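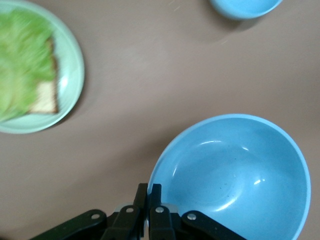 Jernska (software)

Jernska is a task planner for robot arms, and I should say straight away that I've been one of its maintainers for a while, so take this entry as coming from a fond user. It sits between the bit that sees and the bit that moves. You give it a goal, say a sandwich on a plate, and it works out which small skills to run and in what order.

Origins

Niamh Mulligan wrote the first version as a side job while working on Gilmartin, an older motion controller that knew how to move an arm beautifully and had no idea why. Enda Coughlan joined a bit later and rewrote the search (twice!). The name doesn't mean anything, as far as I've ever been able to find out.

How it works

Every skill in Jernska is a short text file. It says what must be true before the skill starts, what should be true afterwards, and how long to wait before giving up. The standard library has 212 of them, and I'd guess most people use a couple of dozen. Picking and placing are the easy ones. Soft food is where it gets fun - a lettuce leaf has no fixed shape, so the planner keeps a loose region for it and asks for a fresh look after every move.

Perception comes from a separate package called Iden, which turns wrist camera pictures into a list of objects with a confidence score each. Anything half out of view gets marked "partial", and Jernska won't plan a grasp on a partial object until the arm has shifted for a better look. Aoife Scanlon added that rule in May, and I grumbled about it for weeks before I came round.

Replanning

If a check fails, the planner keeps the steps that still hold and searches again from there. It tries this up to four times, then stops and asks a person. The test suite has 438 recorded table tasks, and I run the lot every Tuesday.

See also

Gilmartin (motion controller)
Iden (perception package)
Skill files, writing your own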